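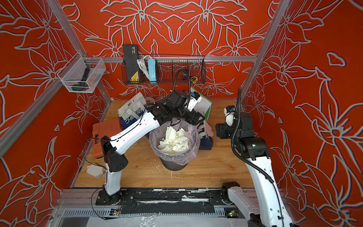
1 min read

My sister asked me again whether she can buy a robot that takes out the trash yet. Nope! But I've been reading about this stuff since January and I'm a lot less grumpy about it than I used to be.

A round bin full of crumpled paper with a plastic bag draped over the rim is a meaner job than it looks. I do it half asleep, but think about the bag part. It's clear, it's floppy, it sticks to itself (and to you), and it changes shape the second you touch it. Two arms have to find the edge, gather it up and not rip it. Paper weighs next to nothing, so at least there's that. Now do coffee grounds.

My friend Isamu thinks we'll have chore robots at home in 3 years. I said more like never for my kitchen, with its 70 kinds of clutter, and we bet a dinner on it. I do love the big lily wallpaper, though. If I ever get a robot, it's getting wallpaper too.

Next time: folding towels, which I can barely do myself.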